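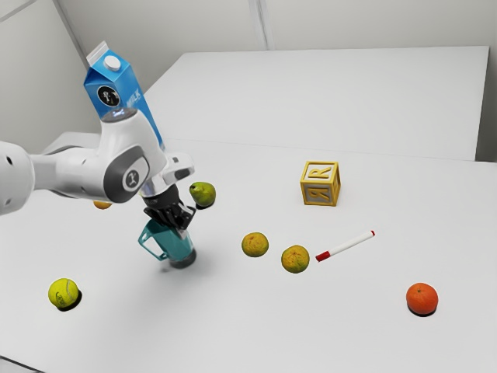 Figure 2. Simulated tabletop used in the pre-purchase study. The gripper is holding the teal cup by its rim. Fruit, a tennis ball, a marker, a toy block and a milk carton are also in the scene.

4. Planning the equipment budget

4.1 What we needed to decide

The Windport laboratory had money for one arm and one gripper, and the order had to be placed before October 1, 2022. A second order in the same budget year was not possible. For this reason we wanted to know, before we signed anything, which tasks the arm must do and which parts of the offer we could leave out. Earlier purchases in our group were made from data sheets only, and twice we paid for options that stayed in the cupboard.

We therefore built the planned workcell in simulation first and let the purchase list follow from the results. The objects were chosen to be cheap and easy to replace, so that the same set could later be bought for the real table. They also differ in the way they must be held. A cup can be taken by the rim, as in Figure 2, while a marker lies flat and gives the fingers very little height to work with. Round fruit can roll when one finger touches before the other.

4.2 Offers compared

Two suppliers answered our request. Zestwood offered the arm, gripper, controller and table mount as one package, with training included. Hubáček offered the same items on separate lines and a longer warranty, but the mount had to be made locally. Stistach, who makes mounts for our department, gave a price for this work in August.

The comparison was harder than we expected. The package price looked lower at first, but it did not include spare finger pads, and these are used up quickly when students are learning. We added the pads to both offers, together with freight and the yearly inspection – an item which is often forgotten because it is paid from a different account. All costs were counted over 5 years.

4.3 Use of the simulation results

Each candidate gripper was tested in 1,000 simulated grasps, with the objects placed again at random positions before each trial. We did not use the success rate directly as a score. It was used to answer a smaller question: does the wider and more expensive gripper make possible any task which the standard one cannot do? For our object set it does not. The orange and the cup are both inside the range of the standard fingers, the cup because it can be held at its rim.

The simulation was less useful for the question of cables, noise and floor space. These points were checked by hand by Lenni Aaltonen, who marked the reach of the arm on the laboratory floor with tape. His check showed that the door to the storage room could not open fully, and the position of the table in the plan was changed.

4.4 Resulting purchase plan

We chose the Hubáček offer with the standard gripper and the Stistach mount. The money saved on the wider gripper was moved to finger pads and to a reserve for repairs. Delivery was promised within 60 days, and we planned a further 8 days for installation and safety approval. Hilkka Keskinen prepared the cost sheet, which is given in Appendix B with all prices before tax.

One limitation should be mentioned. Our object set has nothing heavy and nothing soft

like cloth. A group with such tasks should repeat the comparison with its own objects – the choice of gripper may then be different.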